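Home > Forum > Robots & Automation > Workshop builds
We use cookies to keep you logged in. Accept / Manage
Posted in February by funmi_t

funmi_t
PC strip-down cell, update. Two arms on the slatted table, old Dell on its side. Drives, cards, PSU, in that order if I get my way. Gripper fingers are the long ones Musa drew up.

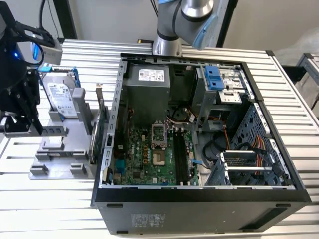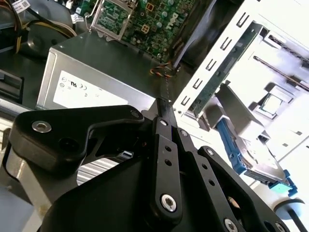 Dell with the lid off, CPU socket empty in both. Second one is from the wrist cam.

Grip force is the headache. At 900 it slips on the caddy, at 1000 I don't like the noises. Anyone?

mosagie
Told you, rubber on the fingertips. Force is a red herring.

lakari_bench
Disagree. Rubber drags on the PSU edge, had that on mine. Slow the aproach down first, then look at force.

mosagie
Slow is fine till you've a pile of towers to get through

funmi_t
Both tried, sort of. Slowed it, bit better. No rubber in the house.

akpan_a
Is that fixture printed? And how are you doing screws

funmi_t
By hand, 2 of us with screwdrivers. Not pretending otherwise. Fixture file going up tonight if the upload behaves.

lakari_bench
So its half a robot then

mosagie
Half more than yours. Bike inner tube Funmi, cut a strip, superglue. I'll drop a bit round after six.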